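実験ノート 8月 月曜

記入:Sihan Yin
立ち会い:Akash Kushwaha、Peiyu Xue(午後のみ)
対象:Istov(双腕の移動マニピュレータ)、頭部カメラ、右腕
件名:扉開け動作の途中で右腕が保護停止。頭部カメラと腕の座標がずれていた件

朝の時点では、先週の続きで扉開けの繰り返し試験をやる予定だった。台と灰色の箱形ユニットの間に機体を寄せ、頭を下げてユニットの取っ手を探し、右手でつかんで引く。それだけの動作。先週はPruddenの設定そのままで通っていた。

9:40 電源投入。起動時の自己診断は全項目通過。非常停止ボタンは手元のものと機体背面のものを両方押して、主電源リレーが落ちることを確認。復帰も問題なし。

9:55 原点復帰。右肩の第2関節だけ復帰に時間がかかった。いつもなら気にならない程度だが、あとの話につながるので書いておく。このときは記録に残さず先へ進めた。よくなかった。

10:10 試行開始。1回目、2回目は成功。手先が取っ手に届くまでの速度は低速設定のまま。

10:25 3回目で停止。右手の指先が取っ手の手前で止まらず、扉面に当たった状態でさらに押し込もうとして、手首の力覚センサがしきい値を超えて保護停止に入った。音は「こつ」という程度。Akashが非常停止を押したが、ログで見ると保護停止の方が先に効いている。人は柵の外。けがなし。扉面に傷は見つからなかった。指先のゴムが片方めくれていたので交換。

保護停止のあと、腕が扉に軽く押しついた姿勢で固まった。ここで復帰ボタンを押すと、制御が直前の目標位置へ戻ろうとしてもう一度押し込む。前にDumhamの機体で同じことをやって指を1本だめにしているので、今回はブレーキ解除モードに切り替え、二人で腕を支えて手で引き戻した。肩の方を一人が持ち、もう一人が手首を持つ。一人ではやらないこと。ブレーキを外した瞬間に肘が思ったより下がる。

11:00 ログの確認。以下、分かった順に書く。

・視覚側が出した取っ手の位置は、3回の試行でほとんど変わっていない。検出そのものは安定していた。
・腕の目標位置も視覚の値どおりに計算されている。途中の変換式に誤りはない。
・ところが実際に手先が行った場所は、3回目だけ目標より奥。関節角から逆算した手先位置は目標と合っているのに、接触が早すぎる。つまり関節角の値そのものか、カメラの取り付け位置のどちらかが実物とずれている。

最初はカメラを疑った。頭部の固定ねじを見たら1本に遊びがあり、締め直すと首の向きがわずかに変わった。これが原因だと思って校正板で取り直したが、校正後の残差は締め直す前とほぼ同じで、奥行き方向のずれを説明できるほどの差は出なかった。ねじのゆるみは別の不具合として記録する。締め付けトルクの記録が前回の整備票にないので、Fabriceに聞く。

12:30 昼休み。機体は電源断、鍵はキーボックス。

13:20 Peiyuが合流。右肩の原点復帰が遅かった話をしたところ、先に原点の繰り返し精度を見ようと言われた。原点復帰を続けて行い、そのたびに手先を治具の穴に当てて位置を読んだ。ほとんどの回は同じ値に戻るが、ときどき1歯分と思われるだけずれた値に落ち着く。ずれた回はどれも復帰に時間がかかっている。今朝の復帰と同じ出方。

ここで疑問が残る。朝の復帰でずれたのなら、1回目と2回目も外れていたはずだが、成功している。ログを細かく見ると、3回目の直前に通信の瞬断があり、第2関節だけ自動で再復帰が走っていた。画面には黄色の通知が一行出るだけで、試行は止まらない。私もAkashも見落とした。朝の復帰は遅かっただけで正しい位置に入っており、3回目の前の再復帰でずれた、と考えると順序が合う。

14:10 肩カバーを開けた。原点センサのケーブルが、カバー内側の縁に当たる位置を通っていて、被覆が削れていた。腕を特定の角度に上げるとケーブルが引っ張られ、信号がちらつく。オシロで見ると、肩を上げたときだけ細いパルスが混じる。通信の瞬断も同じ束の中で起きているようだが、そちらは波形で押さえられていない。断定しない。

原因のまとめ(現時点)
直接の原因:原点センサの信号にノイズが乗り、自動の再復帰が誤った位置で完了した。
見逃した理由:再復帰が走っても試行が継続する設定になっていた。復帰時間の異常を朝に記録しなかった。
効いた対策:低速設定、力覚の保護停止、柵の外での操作。どれか一つでも外していたら指か扉のどちらかは壊れていたと思う。

14:50 応急処置。ケーブルを保護チューブに入れ、縁から離して結束し直した。カバーの縁はやすりで丸めた。新しいケーブルはPanに発注済み、納期の返事待ち。届くまでは右腕の可動範囲をソフト側で絞り、肩を上げる姿勢を使わない。

15:30 設定変更。
・自動の再復帰を無効にした。瞬断が起きたら停止し、人が確認してから復帰する。
・原点復帰に2秒以上かかった場合は警告ではなくエラー扱いにし、試行を開始できないようにした。
・接触が予定より手前で起きたら、力のしきい値を待たずに止める判定を追加した。
・力覚のしきい値は変えていない。下げると普通の開け動作でも止まる。Fitzgeraldは下げる案を推しているが、先に原点の問題を片づけてからにしたい。

16:00 無負荷での確認。扉には触れさせず、手前で止まる動作だけを繰り返した。予定は1,000回だが、今日中には終わらないので区切りのよいところで中断。途中までの結果ではずれた復帰は出ていない。ただし、絞った可動範囲の中での結果なので、直ったとは書かない。

16:40 頭部カメラの確認。ねじを締め直したあとの首の角度で、台の角と、ユニットの段になった横の継ぎ目が視野に入るかを見た。入っている。取っ手は右端にかかる程度で、このままだと検出に使うには足りない。首をもう少し右へ振る必要がある。初期姿勢の値を書き換えるのは明日、校正をもう一度取ってからにする。今日の校正値は仮のものとして別名で保存した。元の値は消していない。

Akashから、台の角とユニットの隙間に肘が入る姿勢が経路計画の候補に残っていると指摘があった。現状の干渉モデルでは台が実物より小さく登録されている。角の丸みを省いて箱で近似したときに、寸法を内側に取ったらしい。今回の停止とは関係ないが、挟み込みになるので直す。箱を外側に取り直すだけで済むはず。直すまでは扉の試験を再開しない。

引き継ぎ
・右肩のケーブルは応急処置のみ。肩を上げる動作は禁止。操作盤に札を貼った。
・保護停止後は復帰ボタンを押さない。ブレーキ解除、二人作業。手順書の該当ページは古いままなので、Peiyuが書き直す。
・1,000回の無負荷試験は明朝の続きから。回数カウンタは引き継がれる設定にしてある。終わったら可動範囲を戻し、2,000回でもう一度見る。こちらはケーブル交換後。
・左腕の肩も同じ配線のはずなので、カバーを開けて確認する。まだ見ていない。
・Fabriceに整備票の件を問い合わせ。返事が来たらこのページに追記。
・交換した指先のゴムは袋に入れて引き出しに残してある。捨てないこと。
・安全報告は軽微な接触として夕方に提出した。写しは共有フォルダの右腕の場所。

17:20 電源断、柵の鍵を確認して終了。バッテリは残量が半分を切っていたので充電器につないだ。充電ランプの点灯まで見た。
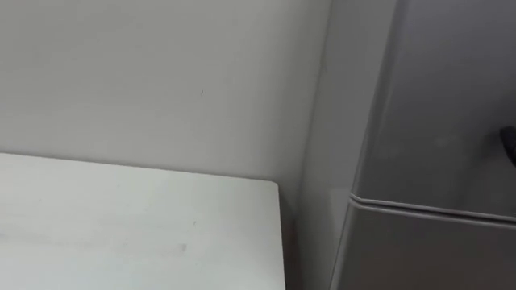
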